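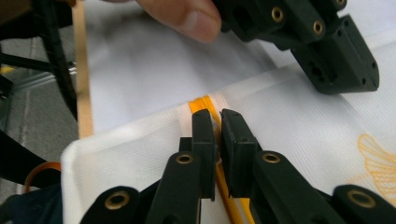 How full should a mesh laundry bag be before you zip it? Half full is enough for most loads, and two thirds is the limit for thin items like camisoles.

Home Laundry Sewing Storage Search

Lay the bag flat on a table with the zipper edge nearest you. Push the garment up toward the far corner so no cloth sits near the teeth. Fasten any hooks first. My kitchen scale is a Mühlbauer, and I keep each bag under 400 grams.

Hold the end of the zipper with one hand and move the pull with the other. Keep the tape straight and low. 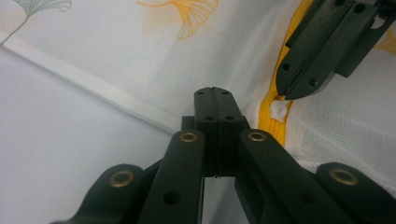

If the pull stops, back it up an inch and check for mesh caught in the teeth. Don't force it. A snag in fine mesh turns into a hole after a few washes, and then the bag is no good for anything with straps.

Go on until the pull reaches the end, then tuck it under the elastic if your bag has a loop for that.

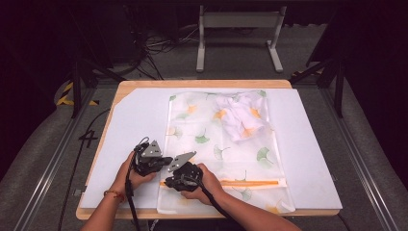
Ginkgo-print mesh bag, zipper edge to the front.

Wash cold on the delicate cycle, 6 bags at most. Take the garments out right away and hang the bags open to dry.

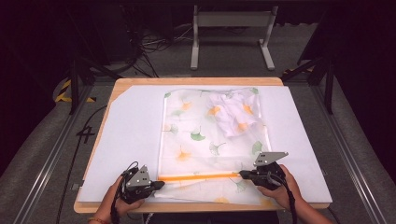

Jannik Weidemann writes that he turns his bags inside out every June and brushes the lint from the zipper with an old toothbrush, and that the pulls run easier afterward.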